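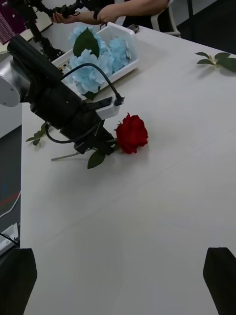
Sewwandi Roy bought two robot arms for Skorkwood's cut flower packing room in February, and she says the arms were the easy part of the budget.

"You get a quote for the arm and you think that's the price," she said. "Then you need grippers, mounts, cables, a table that doesn't move, and someone's time."

Her spreadsheet for the second bench has 21 lines. Cabling and brackets came to $3,772, which she had left out of her first draft entirely. Spare fingers for the grippers cost $56 a pair, and she now orders them five pairs at a time.

146 shares

Bogdan Filip, who plans equipment purchases at the wholesaler Dobre, went through the same process with a supplier called Penix. He asked for a trial on his own stock before he would discuss a lease.

"They wanted to show me boxes," Filip said. "I don't sell boxes. A rose stem bends and the head bruises. I told them to bring the gripper and I'd supply the flowers."

He set aside a separate amount for damaged stems during the trial and suggests other buyers do the same. Roy did not, and the cost came out of her packing budget.

Both want a second year of service priced before they sign anything else. Roy is comparing Penix with Joten, whose quote includes training but leaves out travel.

"I've asked them to put travel in writing," she said. "I'm still waiting on that."

8 comments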